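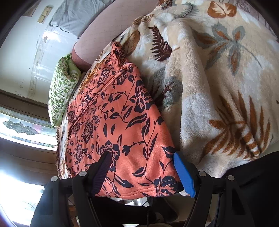
Fig. 1. Hand-held gripper on the hem of the orange flowered cloth.

Our group took on bedding and clothes for the class project, mostly (I'll admit) because the kitchen tasks were already spoken for when we got to the sign-up sheet in June. We named our gripper Olel and grew far too fond of it. The goal was to record people handling cloth with the tool, so that a small arm could later learn from those recordings.

We set ourselves 150 recordings and ended up with 1,703, which still makes us laugh! We kept all the ones where the cloth slipped, and Wusten, our sorting program, put them in a folder of their own. Hems were lovely to work with. Thick, fluffy blankets were much harder, and picking up one layer without the next took us 7 tries at the start.

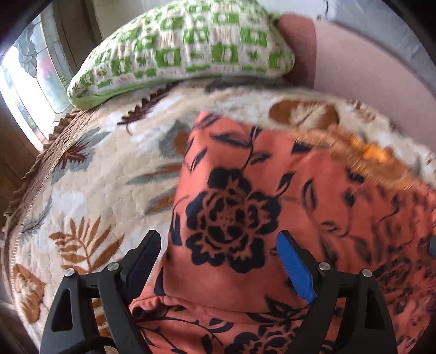 Aaliyah Beaulieu read our draft and asked whether we had tested any cloth without a pattern, as she thought a plain sheet might give the program far less to go on. We had tried only 2 plain ones, so it's a fair point, and we've moved it to the top of the list for next term, along with a proper spare cable.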